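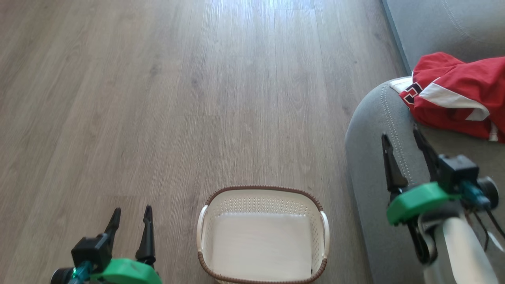 **Slide 4 — laundry pickup, Clullia guest apartments**

Before Imerik came in, one housekeeper did a full turnover alone. Pickup is now a separate task: loose clothing into the basket, basket to the hall. The hard item is a crumpled one on upholstery, like the red garment on the sofa arm — folds hide the edges, and the grippers need an edge.

- 37 apartments, 6 housekeepers, same headcount as last January.
- Marta Kovalchuk's shift now starts with the exceptions list.
- Open point: pay grade for clearing faults. Pause for questions.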